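Temps de lecture : 3 min

4.2 Ce que les pilotes racontent d'eux-mêmes

Je reviens un instant sur les métadonnées, parce que c'est là que j'ai passé tout mon mois d'octobre (et une bonne partie de ma patience !). Quand on branche un périphérique, le système va chercher un nom de modèle, une icône, parfois une petite application. Très pratique, sauf que chaque fabricant remplit les champs à sa façon. Sur les 2000 fiches que Renji Yoshida et moi avons relues, 58 portaient un nom de produit vide et 11 renvoyaient vers un tout autre appareil – j'avoue avoir bien ri devant le casque audio déclaré comme imprimante.

Nous avons donc écrit Kravets, un petit outil qui compare la fiche téléchargée à ce que le matériel annonce sur le bus. Halyna Zakharchenko voulait un score sur 100, moi un simple drapeau rouge ou vert, et c'est elle qui a gagné. Avec le recul, le score aide vraiment pour les cas limites, par exemple quand deux révisions d'une même carte partagent un identifiant. Je reprends ces cas un par un en 4.3, avec les règles de pondération.

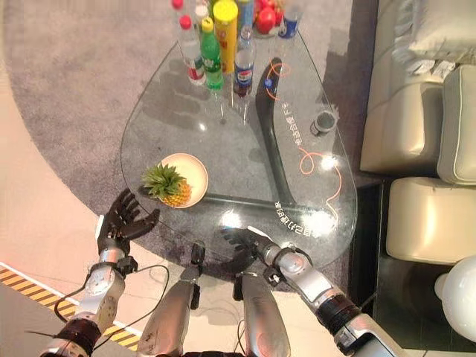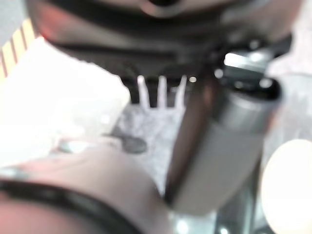

Figure 3. Deux vues prises au même endroit : table basse en verre et bras robotisés (première vue), dessous d'une pince en gros plan (seconde vue).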